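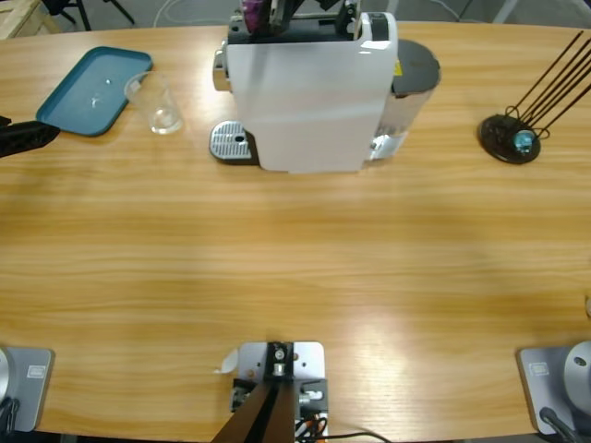 Notes from the Road: Three Days in Charpentier, Mostly on Foot

I promised in the last newsletter that I would finally write up the Charpentier trip, and then I spent two weeks sorting pictures and not writing a word. So, with apologies to those of you who wrote in to ask (and thank you, it is lovely to be asked), let me tell you about it before the whole thing fades into one gray, pleasant, damp memory.

Charpentier is a river town, and an old mill town before that, and I had driven past the sign for it more times than I could tell you on my way up to see family. It always looked like a place I would stop at when I had a spare afternoon, and of course the spare afternoon never came. This November I had to be in Bondent for a wedding that didn't need me until the weekend, and I decided to leave home early, take the slow way, and give Charpentier 3 whole days. I took one camera body, two lenses, a rain jacket that is older than my car, and far too many socks.

I should say right off that the light was not what I had hoped for. I had been picturing low gold sun coming down the main street and long shadows from the lampposts, the kind of thing you see on the calendar at the bank. What I got was a flat white sky from the moment I crossed the bridge until the last morning. For the first hour or so I sulked about it. I walked up one side of the main street and down the other and took perhaps a dozen pictures of storefronts, every one of them dull, and then I went and had a bowl of soup.

The soup helped. So did the window seat, where I could look at the wet brick across the street for a while without holding anything up to my eye. Brick is wonderful under a white sky. All the little differences come out, the orange ones and the plum ones and the ones that have gone nearly black, and there's no hard shadow to fight with. I had been so busy missing the sun that I hadn't looked at what was there. I went back out with the 50mm and spent the rest of the afternoon on walls and doors and the undersides of stairs, and was a good deal happier.

The old mill

The mill is the thing everyone will tell you to see, and they are right. It sits on the downstream side of the bridge, five floors of it, with most of the windows boarded and a young birch tree growing out of the gutter on the river side. You can't go in, but a public path runs along the far bank and you can walk the whole length of the building with the water between you. I went there in the late afternoon of my first day and again at 7 the next morning, and I liked the morning better. There was mist on the river, thin enough that the lower windows showed through it, and a heron standing on the old stone footing who let me get surprisingly close before he gave up on me and flapped off toward town.

I took a great many pictures of that heron. I'll be truthful with you, the best of them is a little soft. I was hand-holding at a shutter speed I had no business using, my fingers were cold, and I had left the tripod in the trunk of the car on the grounds that it was only a short walk. It is always only a short walk. If you go, take the tripod, and a pair of those gloves with the fold-back fingertips.

The path itself is gravel for the first stretch and then turns to dirt and roots, and after rain it is slippery enough to be taken seriously. There is a bench about halfway along where the trees open up and you get the mill, the bridge, and the church steeple all together. I'm sure it's the most photographed view in town, and I took it too. I have given up being too proud for the postcard view. I take the postcard first thing, get it out of my system, and then my eyes seem to settle down and start noticing the smaller stuff.

Up the hill at Clavlow

On the second day I drove out to Clavlow, which is hardly a village at all, more a crossroads with a church, a feed store, and a handful of houses holding on to the side of a hill. The road up is narrow and has a couple of turns that I took at the speed of a parade float. At the top there's a gravel pull-off with room for a few cars, and from there a trail goes on up through a pasture (close the gate behind you, please) to an open ridge.

The sign at the trailhead says the ridge is 310 feet above the river, and that may not sound like much to those of you who live near real mountains, but I felt every one of them. I am not a fast walker at the best of times and I am a very slow one with a camera, since there is always a fence post or a seed head that wants a closer look. By the time I reached the top the cloud had come down to meet me and I could see nothing at all of the valley. Just white, and the grass bending, and a line of old fence walking off into it.

I was disappointed for a minute and then I started to laugh, because that fence was the best thing I had seen all week. I put on the longer lens, opened up a stop to keep the white from going muddy, and worked my way along it for the better part of an hour. Fog fools the meter every time. It sees all that brightness and tries to make it gray, and if you let it have its way you come home with a card full of dishwater. Push the exposure up until it looks like what you remember, and check that you haven't lost the brightest parts altogether. There is no more to it than that, though it took me years to get into the habit.

One of those fence pictures is going to be printed large for the spring show, and I think it may be the only picture from the trip that needs no explaining.

A word about where I stayed

Several of you always ask, so here it is. I took a room above the hardware store in Charpentier, a plain, clean, warm room with a sloped ceiling I hit my head on twice. There was a little table by the window just wide enough for a laptop and a notebook, and every evening I sat there copying the day's cards and writing down where I had been. I do recommend the notebook. The camera will tell you the hour and the settings, but it won't tell you that the road you were on was the second left after the feed store, and a year from now you will want to know.

Supper both nights was at the Zikel, on the corner by the bridge, where the windows steam up beautifully after dark. I stood outside on the second evening and took pictures of the colored blur of people and lamps through the wet glass until I noticed that I was being waved at from inside, and went in and ordered the pie. The pie was apple with something sharp in it, cranberry maybe. I had it again for breakfast on the way out of town, from a box on the passenger seat.

The last morning

And then, naturally, on the morning I had to leave, the sun came out. I had my bag in the car and the key already handed back when the whole street turned gold, exactly as I had imagined it, long lamppost shadows and all. I had maybe 19 minutes before I really had to be on the road to Bondent. I ran up and down that street like a kid. Most of what I took is ordinary, because I was rushing and grinning and not looking properly, but there is one of a cat on a sill with its eyes shut and its face turned up to the light, and I'm very fond of it.

I got to the wedding on time, by the way, with mud on my good shoes.

A few practical things if you're thinking of going yourself. Parking is free behind the library and the lot was never full while I was there. The river path has no lights, so bring a flashlight if you plan to be out at either end of the day. The little history room next to the library has a fine display of old mill photographs, large prints made around the time the last looms were taken out, and it closed for the afternoon at 3 both times I tried the door, so go early. I only got in on the last day and could happily have stayed an hour longer. There is also a booklet, printed in 2000, with a hand-drawn map in the back that I found far more useful than my phone, and you can buy it at the front desk for pocket change.

I'll be putting a small set of the Charpentier pictures up on the website this month, fence and heron included, and I'm hoping to go back in late April when the birch on the mill roof is in leaf. If any of you know that stretch of river and have a favorite spot, do write and tell me, especially if it's somewhere I can sit down. Next time I'll write about the lens I sold and then bought back, which is a sorry story and entirely my own fault.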